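Plates come out of the rack with chalky spots, what am I doing wrong?

Asked in Kitchen & Cleaning, 1,553 views

We moved to Datcombe in March and ever since, my plates dry with white rings on them. Never had this at the old place. I hand wash everything, rinse hot, leave it in the rack overnight. I even bought new dish soap (Gulleo, the lemon one) and no change. Do I need one of those 300 dollar softeners??

3 answers

Hard water, welcome to the club! I'm over in Lerside and ours is just as bad. Wipe the plates with white vinegar, leave it 10 minutes, rinse, and then dry them with a towel right away. The overnight part is what's getting you, the drops sit there and leave the minerals behind. Don't buy anything yet.
37 people found this helpful

use less soap

I'd second the towel. Also give the rack itself a vinegar soak now and then (mine was crusty as anything underneath) and space the plates out so they aren't touching. I keep my rack out on the table, more room than by the sink.
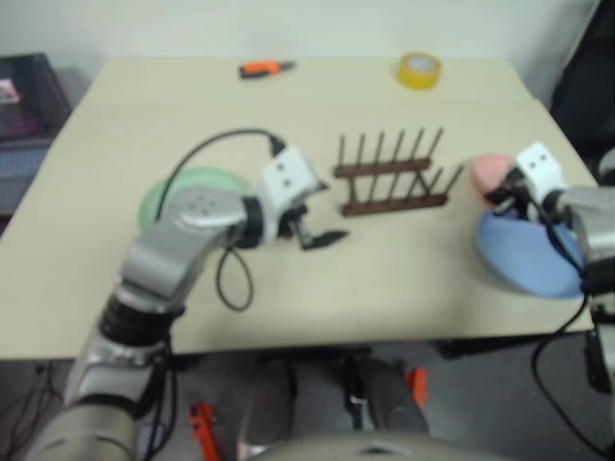
Dish rack on the table, green plate next to it

Gashi sells test strips if you want to know how hard your water is.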